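4. Equipment Plan and Budget

This section covers what we need to buy before the block-sorting cell can be built on the bench in the lab. The tabletop layout and the gripper choice were settled in simulation during the first half of the project, and no hardware was ordered until that part was finished. Villads Þorgeirsson kept the parts list and got the quotes. The rest of the group worked on the simulation and the pick tests.

4.1 What the simulation was used for

Our first parts list had three grippers on it. Two were parallel jaw types and one was a two-finger type with jointed links. Buying all of them for a comparison was outside our budget, so we modeled each one over the same table and the same small numbered blocks. Each model was given 100 pick attempts with the blocks placed at random positions and angles.

The jointed gripper did best on blocks that were turned at an angle to the fingers. It also had the widest opening, which gave us more room for error in the approach. The drawback is the size of its body. When the camera looks down past the gripper, the body hides part of the table close to the fingers, and blocks there may be only partly visible.
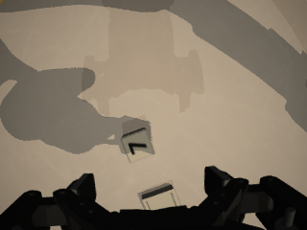 Figure 6. Simulated wrist view with the gripper open. The lower block is partly hidden by the gripper body.

Shadows were the other problem. In several test setups the arm and gripper put large dark areas on the table, and the number on a block was harder for our reader program to pick out. We tried moving the light in the simulation before putting any lamp on the list. A second light on the opposite side gave better results than one brighter light.

4.2 Items to buy

Gripper. We chose the Wevell two-finger model. The quote was $254 with the mounting plate included. Trokton offered a similar unit at a lower price, but the plate and cable were extra and the delivery date was after our August deadline.

Camera. The lab already owns one that fits the wrist mount. No cost.

Lights. Two small LED panels from Seyoum, $60 for the pair. Clamps are in the lab.

Table surface. A plain matte board, to be cut in the school shop from stock. We plan to use a light color similar to the one in the simulation.

Blocks. Cut in the shop and labeled by hand. Spare labels come out of the general supplies account.

Spare parts. We set aside $100 for fingertips, screws and one replacement cable.

The total is $414. Shipping is paid by the department and is not included.

4.3 Order of purchase

The gripper goes first because it has the longest lead time. The lights can be ordered once the camera height has been measured on the real arm. We will hold the spare parts money until the first week of bench testing is done.

The control software, Jonduvano, is already licensed for the lab computers. The Wevell driver still has to be checked against the version we have, and Villads will do that before the order form is signed.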